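Fault report: pad wear and missed grasps on the Nitosero gripper

Our project for the spring term was to teach a policy to move small soft objects from a table into a clear plastic container. We used tea packets. All of the training data came from the hand-held Nitosero gripper, and the policy then ran on the Fleltum arm, which carries the same fingers. This section covers the fault that cost us most of August.

The first sign was in the replay logs. The arm closed on a packet, the width reading said something was held, and then the packet slid out sideways during the lift. Out of 44 runs on the arm, 19 ended this way. We first blamed the policy and retrained it twice with no change.

Svitlana Savchuk then went back through the hand-held recordings and found the same slip in them, mostly in the later sessions. We had kept those because the operator always got the packet on a second try. So the policy had learned from worn pads, and it was running on pads that had about as many closings behind them.

The covering on the inner faces is held with adhesive and is supposed to be replaced every 1000 closings. We had no counter and had never replaced it.

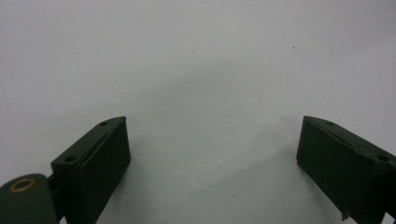 Both fingers open over the bare tabletop, and below, with a loose tea packet on the table and more in the container.

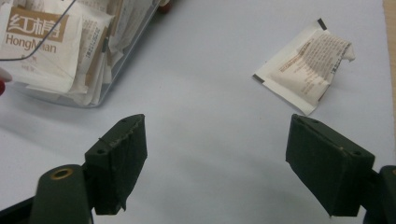
Yaroslav Zakharchenko replied to our draft that worn pads explain the sliding but leave the width reading unexplained. A puffed packet holds the fingers apart even with hardly any grip on it, he wrote, so the check would have passed with new pads too. He wanted the two faults listed separately.

We agree and have split them. For the pads, we put new covering on both sets of fingers and added a closing counter to the Palamarchuk logging script. For the reading, the arm now lifts a little, stops and checks the width again before it moves sideways. If the number has dropped, it sets down and opens.

We also threw out the last 3 sessions of recordings — all of them, including the good grasps — and have not yet recorded replacements. The Grarnia lab bench is booked until the end of the month.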